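Bikano R2 tire warmers – quick review

Posted 09/06/2024

Quick one, I still have a bike to load. Bought a set of Bikano R2 warmers in February for the 450, 17 inch supermoto sizes front and rear. Paid 447 on sale, they list at 519. Not cheap for what is basically two electric blankets.

First real use was the opening round at Dadamstead. Cold morning, wind straight across the paddock. Warmers on, generator running, coffee. Front was up to temp well before my group got called, rear took a bit longer. It always does with the wide rim.

Good stuff first. They fit. My old Van Beek set was cut for a big road tire and bunched up on the sidewall, these pull tight with one cord and a velcro flap. Cables are long enough to reach past the stand without an extension. The bag is decent too, seperate pockets so the plugs don't scratch the wheels.

Not so good. The controller box has one light. Green means on, red means something, manual doesn't say what. No temp readout at all. Flillora puts a little screen on theirs and I miss it. I ended up checking the tires with a cheap heat gun, got 91 on the rear one time, which is hotter then I like for the softer compound.

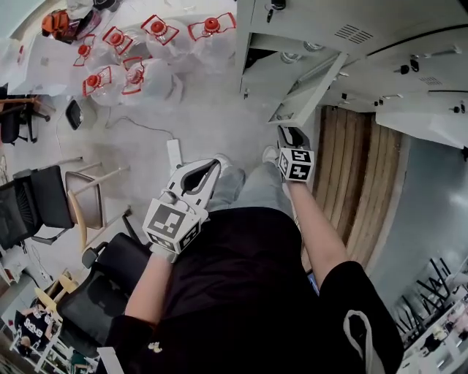 Stitching on the rear warmer started to go after 15 track days. Just the outer edge, still heats fine. Emailed the shop, they sent a patch kit. Fine I guess – would rather have had a new cover.

Generator note. Both warmers plus a charger was too much for my small one, it kept tripping. Unplug the charger, no more problem.

Would I buy again? At the sale price yes. Full price I'd look hard at the Flillora set first. Four out of five, lose one for the light.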